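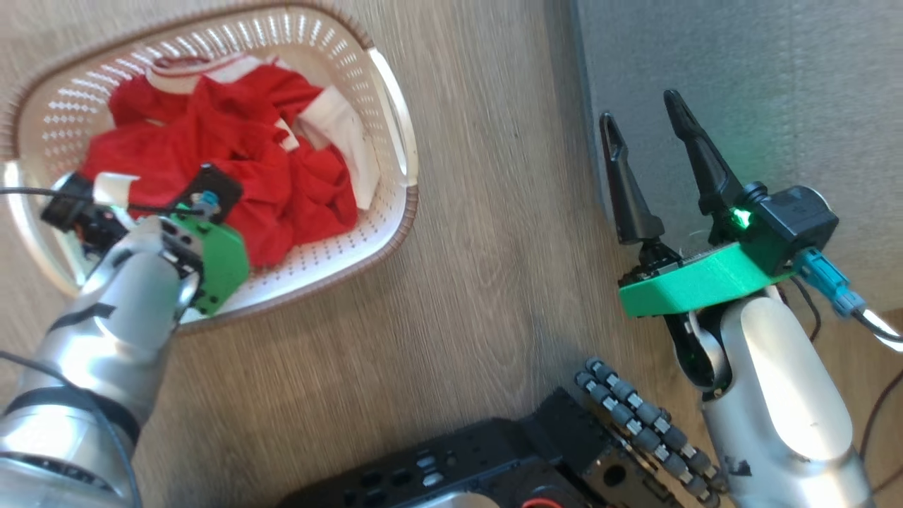 Laundry month at Irnasby

We've moved on to clothes, and the whole team is delighted! After a long spring of cups and boxes, the job is now to teach the robot to take washing out of a basket and lay it on the sofa, with one of us steering both arms by remote control from start to finish.

Clothes are wonderfully awkward. A cup keeps its shape when you let go of it, but a shirt is different every time you pick it up, so the robot needs to be shown the same job over and over, from lots of different starting heaps. We have 264 good runs saved so far, and our best day brought in nearly 40 of them.
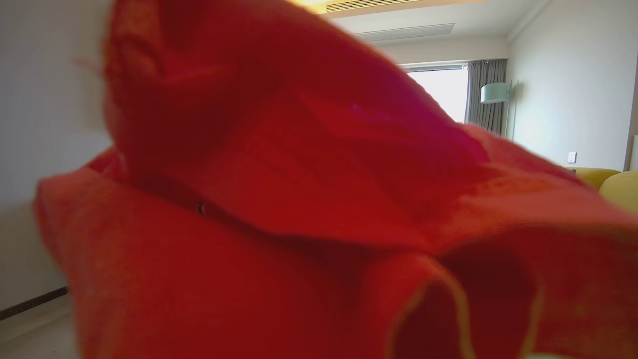

The trick we keep passing on to new drivers is to go slowly just before the grip closes – pinch a fold, lift a little, then check the wrist view before pulling. Hurried runs teach hurried habits, and we've had to throw a few of those away.

Borkowska are sharing their sock runs with us next, all 899 of them, and we can't wait to dig in. If you'd like a turn at the controls, there are seven places left on the Hutmont open afternoon. Beginners very welcome!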